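The Long Road to a Robot That Tidies Up

22 Jul 2021

Ask people what they want from a home robot and most will name the same few chores. Fold the laundry. Load the dishwasher. Pick up the stuff on the floor and put it where it goes.

Machines already do plenty of work in factories and warehouses. The trouble starts when the items change. A robot that places the same part in the same slot all day knows what is coming. A bathroom drawer is another matter. It may hold a hairbrush, a tube of cream, a comb and a bar of soap, all touching each other and lying at odd angles.

Szymon Adamczyk has spent much of his career on that second kind of problem. He runs the handling group at Lunlow, a small company in Amside that tests robot arms for packing and sorting work. His team keeps a stock of 219 household items, most of them bought at a drugstore and a toy store within walking distance of the office.

"People send us videos of a robot making breakfast," he says. "I want to know how many tries it took, and who set the table."

The basic test at Lunlow is dull to watch. Items go into a bin, and the robot has to take them out one at a time. A hard block with flat sides gives it little trouble. A brush is worse. The bristles give way under the fingers, and the handle and head don't weigh the same, so a grip in the wrong spot lets the brush swing and drop. Thin packets are worse again, as they lie flat and offer no edge to get hold of.

In one run last spring, the arm was given 64 picks from mixed bins. Adamczyk won't share the full score, but he says the soft and flat items made up most of the misses.

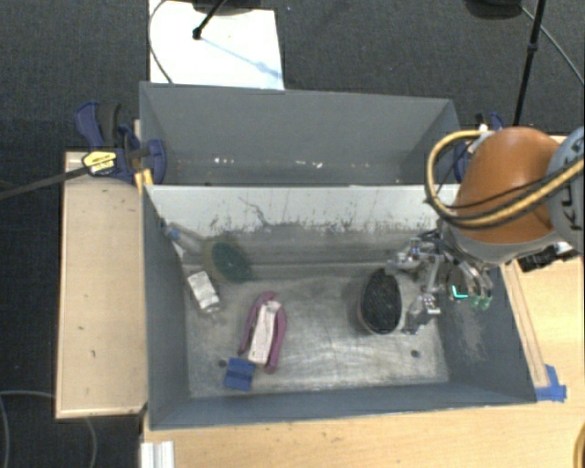 A metal robotic hand reaches for an oval item with a bristle-like face in a bin of mixed objects.

Tươi Kim looks at the question from the shop floor. She manages packing at Kustow, a mail-order business that ships bath and hair goods, and she tried two robot stations last year. One is still in use. It handles boxed items on the Đào line, where the cartons are all one size. The other was sent back.

"It was slow, and someone had to stand next to it," Kim says. "If someone has to stand there, they may as well do the packing."

She plans to look at newer models in August. Her list of demands is short. The machine should manage a full shift on mixed goods, and it should stop and ask for help before it drops something.

For the home, Adamczyk thinks the wait will be longer. A kitchen has pets, children, wet floors and poor light, and few families will pay factory prices to have a drawer cleared. He expects single-chore machines to come first, much as robot vacuums did. His own apartment has one of those. He still picks up the socks before he turns it on.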